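# About Sinari

Hi, I'm Inmaculada! I started Sinari with Costel Ionescu after we'd both spent years watching small manufacturers buy the wrong robot (or the right robot and no money left for the gripper, which hurts more). We help shops plan and budget for automation before anyone signs a purchase order.

Most of our clients have fewer than 17 people on the floor. They come to us with a brochure and a number in their head, and we go through what that number leaves out: guarding, cabling, training, spare parts, the electrician. Then we try the job on our own bench, on simple stuff like buttons and switches, so you get a feel for the reach and the pace.

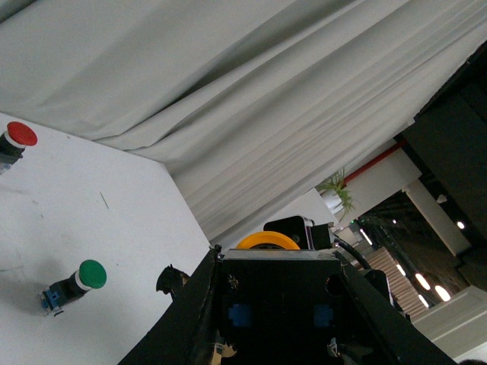

Costel does the spreadsheets and I do the arguing with suppliers. We don't take commissions from any of them, so if a secondhand arm will do you fine, we'll say so. Our planning template started life on a job for Vetico and has grown to 315 lines – sorry! – but you'll only fill in the ones that matter to your shop.

A typical plan takes us 3 weeks and looks ahead 12 months. If your budget year starts in October, get in touch by midsummer and bring your power bills, your floor plan and whatever quotes you've already got.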